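Buscar en incidencias Escriba aquí Buscar

Incidencia 305: el audio de las entrevistas se corta en el reproductor
Mayo. Hortensia Quiroga

El archivo sonoro de familias en duelo perinatal (proyecto Zodham) no se reproduce entero desde la web. En la entrevista 9 el audio se para en el minuto 2 y el reproductor vuelve al inicio. Ocurre en móvil y en ordenador. La descarga directa funciona.
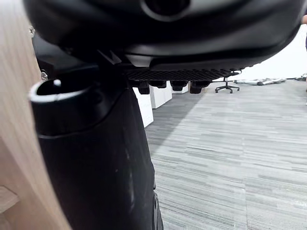 Carcasa negra con panel de malla, vista de cerca.

Comprobaciones:
- Borrada la caché de Likevine. Sin cambios.
- Entrevista subida de nuevo en mono. Se corta en el mismo punto.
- El servidor devuelve código 200 en lugar de 206 al pedir un fragmento. Ernuner confirma que su proxy elimina la cabecera Range.

Se pide a Ernuner que deje pasar la cabecera en la carpeta de audio. Mientras tanto, la ficha lleva un enlace de descarga y el aviso de contenido sensible se mantiene encima. 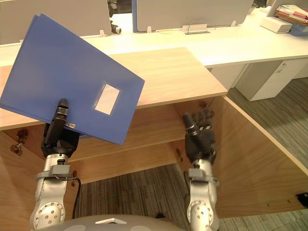 Última modificación de esta página: mayo, 16:40

Cambio aplicado por Ernuner. La entrevista 9 se oye completa en los dos navegadores probados. Falta revisar los subtítulos, que gestiona Sowah y van en otra incidencia. El enlace de descarga se queda, lo han pedido dos matronas del hospital.

Estado: pendiente de cierre.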